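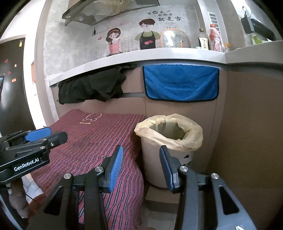 Slide 1: Filtered views in Vaveo
Speaker: Manon Penner. Demo: Đức Diệp. Slot is 20 minutes, questions included.
Ask who has built at least one table in Vaveo. Skip slide 2 if most hands go up.

Slide 2: Terms
Table, record, field, view. A view stores a query and a layout. It holds no records of its own. Deleting a view leaves the table as it was.

Slide 3: What changed in the March release
Filters can now be nested. Before, all conditions in a view were joined with AND. Groups can now use AND or OR, up to 9 conditions per group.
Old views are converted on first open. No action needed from the builder.

Slide 4: Nemstead booking app
Test app, one table, 900 records, 66 fields. Most of those fields are legacy imports.
Show the "open requests" view: status is new OR status is on hold, AND owner is empty.
Point out that "is empty" does not match a field holding a single space. This is the most common support ticket on filters.

Slide 5: Order of evaluation
Permissions first, then the view filter, then the user's own search. A user search can narrow a view. It cannot widen it.
Pause for questions on permissions. Move on after two.

Slide 6: Demo (Đức)
Log in as the read-only user. Open the view, add a group, save a copy. Saving over the original should fail with a permissions message.
If the network is down, use the local copy on the Khúc server.

Slide 7: Known limits
No filtering on formula fields that refer to another table. Zedurier export ignores nested groups and returns the flat result. Fix is planned, no date to give.

Slide 8: Links and contact
Leave up during questions. Repeat each question into the microphone before answering.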